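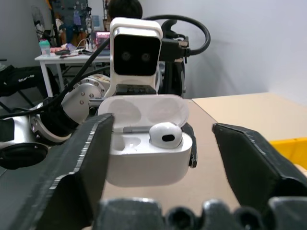

Small things that go missing: running a lost property desk
Speaker notes, Arash Tehrani
Session length 30 minutes, questions at the end

Opening

Introduce myself. Six years on the desk at the Skerine ferry terminal, before that ticketing. Say who the talk is for: people who run a desk in a library, a pool, a station or a theater, usually on top of another job.

Last year we logged 2371 items. Give the number once and move on. The talk is about what happens between an item being handed in and an item leaving the building.

Ask for hands: who keeps a paper log? Who keeps a spreadsheet? Who has a drawer? (Wait. There will be more drawers than people expect.)

Part 1. Writing it down

The description is the whole job. If the entry says "earbuds, white," it matches half the calls we get. Write the brand if it's marked, what is in the case and what is missing from it, any scratches or stickers, and the place it was found. "Upper deck, port side, row by the stairs" is useful. "Boat" is not.

Same thing with gloves. Left or right, size on the label, lining.

Hold one detail back from anything you post in public. We post the type of item and the route. The caller gives us the rest. Tell the story of the green umbrella and the two callers who both wanted it. Keep it short, I ran long on this in April.

Tag goes on the item before the item goes on the shelf. If the desk is busy, the item stays on the counter until it has a tag.

Part 2. The shelf

Show the floor plan of our room. It is the size of a parking space.

We used to sort by type. All the phones together, all the keys together. Anatole Lecomte from the Stavusden office talked me into sorting by the date it came in, and I didn't like the idea at the time. It works better for us. People know what day they traveled. They are much less sure whether we would call a thing a bag, a case or a pouch.

Exceptions: food goes out the same evening. Wet clothing hangs on the rail by the heater. Medication, passports and bank cards go in the locked cabinet and get their own page in the log.

Very small items go in clear zip bags with the tag inside the bag. Loose earbuds, rings, hearing aids, memory cards. Before bags we had a dish. Don't have a dish.

Part 3. Giving it back

Let the caller talk first. Don't read the entry to them. "What does it look like?" then "Where were you sitting?" then "Is there anything else about it?"

For phones, the caller unlocks it at the counter. For keys, they describe the ring and everything on it. For earbuds we ask what name comes up when they connect, and then try it with their phone at the desk.

If it doesn't match, say so politely and take their number. Most people who are wrong are just wrong.

Mail returns: we charge postage and use a padded envelope. Mention the Karimi route, where nearly every passenger is a day visitor and mail is the normal way back.

Part 4. When no one comes

We hold items for 3 months. Check your own local rules on this, they vary a lot, and some places want certain items passed to the police much sooner.

After that: clothing and umbrellas to the thrift store, glasses to the optician on Trakine Street who takes them for reuse, electronics to recycling. Phones and anything that stores data are never resold or given to staff. Write in the log where each item went and initial it. Someone will call in month five.

If time is short, skip the next slide (log template) and tell them paper copies are on the table by the door.

Questions

Likely ones: software (we use a spreadsheet), cash in wallets (2 staff count it and both sign), rewards to staff (we say no thank you), abandoned strollers (no good answer, ask the room).

Leave the contact slide up while people pack. Collect the sign-in sheet and the clicker.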